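Switching therapists after a long time, how did you bring it up?
Forum > Mental Health > Therapy and Counseling

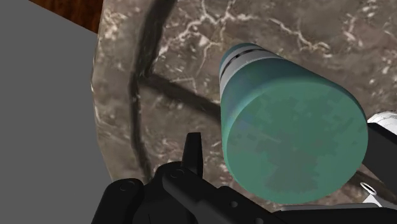
Replies to this topic

marlowe_k
Posted 2025-03-11
I've been seeing the same therapist since my dad died. The first year helped a lot. Lately we talk about my week, she nods, I pay and drive home. I want to try someone who does more structured grief work, but I feel guilty about leaving. Do I tell her in person or send a message? My next appointment is already booked.

Tobiloba Briggs
In person, and use a session for it. I left mine after 6 years and the last two visits were some of the best we had. She wrote a summary for the new person, too, so I didn't have to start over with the whole family history.

pinehollow
I disagree with that. You don't owe anyone a paid hour to explain why you're leaving. I sent three sentences through the patient portal and got a kind reply. Check the cancellation policy first. Mine charged 225 for anything under two days' notice.

Tobiloba Briggs
Nobody said owe. She asked what worked for us. If the subject is loss, disappearing by portal message seems like a strange way to finish.

pinehollow
Some people freeze up in the room and end up booking another month. I was one of them.

marlowe_k
That's pretty much my worry. I meant to say it last time and we ended up talking about my brother's move for the whole hour.

Luuk De Haan
Say it in the first five minutes, before you sit back and get comfortable. I wrote mine on an index card and read it out loud. It felt stupid but it got done.
Also ask how records are sent. When I moved to a counselor in Sasgate the old office wanted a signed form and took 15 days.

quietdoor
Have you told her the sessions feel flat? I did that in September, fully planning to quit, and she changed how we worked. I'm still there. Might not go that way for you, but I'd try it before starting over with a stranger.

pinehollow
Fair point, and I'd back that one if she still likes the therapist.

marlowe_k
I do like her. OK, I'm going to keep the appointment and bring a card. If it still feels the same after that, I'll ask her for a referral. Thanks, all.

Luuk De Haan
Good luck. Keep the card short.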